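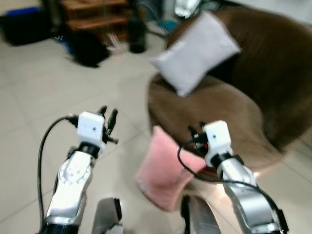
Trirkindale, Friday, May 10, 2019

Two-arm teleop: policy drops the second cushion, demos look fine

Posted by Hamisi Mosoti in Teaching and Demonstration

I am recording demonstrations for a tidying task with two arms and a head camera. The task is to pick up two cushions from the floor and set them on an armchair, gray one first, then the pink one. I drive both arms from a pair of handheld leaders. The picture is from one of the demos, with the gray cushion on the seat and the right gripper at the pink one.

I have 119 demos. Played back on the arms with the furniture put back on its tape marks, most of them still work. The trained policy does the gray cushion well. On the pink one it closes the right gripper, lifts, and then lets go on the way to the chair. In 25 test runs it placed the pink cushion 4 times.

Details that may matter:

Joint positions and gripper commands are logged together. Images are logged by a separate process on the same machine.
The left arm has no job during the pink cushion. I park it wherever it happens to be, usually out over the floor.
The pink cushion is plush and bends a lot when held by a corner.
The head camera is on auto exposure. The floor is glossy tile.

I would like to know whether to record more demos or change how I record them. I would prefer not to throw away the existing set.

Mesfin Feyisa
Reputation: high in this section

Do not record more yet. Check three things in the data you have.

First, the gripper signal. Are you training on the measured gripper position or on the commanded one? With a soft object these differ. When you squeeze a cushion, the command goes well past the point where the fingers stop. If you train on measured position, the policy learns to move the fingers to the width of the squashed fabric and no further, so there is almost no holding force. It will lift and then slip as soon as the arm speeds up. That matches what you report. The gray cushion may survive this only if its cover has more grip or the carry is shorter. Retrain on the commanded value before you do anything else. You say both are logged, so this costs you one training run.

Second, timing. Your picture has a lot of blur over the chair and the gray cushion, while the gripper heads are fairly sharp. I would read that as the head camera moving along with the arms. Is the head or the base moving while you carry? If it is, and the images come from a separate process, a small offset between image and joint time will hurt more than it would with a fixed camera. To measure it, command a single fast gripper close with nothing in the fingers, and compare the log time of the command with the first image in which the fingers have moved. Repeat it a few times. A constant delay can be fixed by shifting the stamps. A delay that wanders can't, and you will need to stamp the images at capture.

Lock the exposure as well. In a bright room you can afford a short one. Set it by hand and leave it there for both recording and testing. On Mikkelsen heads the setting is lost at power-off, so put it in the start script.

Third, the parked arm. If the left arm ends in a different place each time, the policy has to predict a target for it that has no cause in the images. You can keep the old demos. Trim nothing, but from now on return the left arm to one fixed pose before the right arm starts on the pink cushion.

Barkine_user
New member

we had the same with towels. fixed it with rubber tape on the fingertips. didnt change the data at all. also drive slower

Hamisi Mosoti
Original poster

It was measured position. I retrained on the commanded value with the same demos and no other change, and the hold is much better. It still drops the cushion sometimes when the base turns toward the chair.

The base does turn during the carry, and the head goes with it. I ran the gripper test. The image delay is not constant. It jumps by up to 5 frames when the disk is busy, so I am moving the stamps to capture time. Tape is ordered but I will test that separately.

One follow-up. For the old demos with bad stamps, is it worth realigning them one at a time, or should I only use them for a first stage of training?

Mesfin Feyisa

First stage, then finish on the new ones. Realigning by hand takes longer than recording again. The exception is any demo in which the base stays still during the carry. Those you can keep in the final set as they are.

If you are using the Eltivero logger, the capture stamp option is off by default and sits under the device settings, not the session settings.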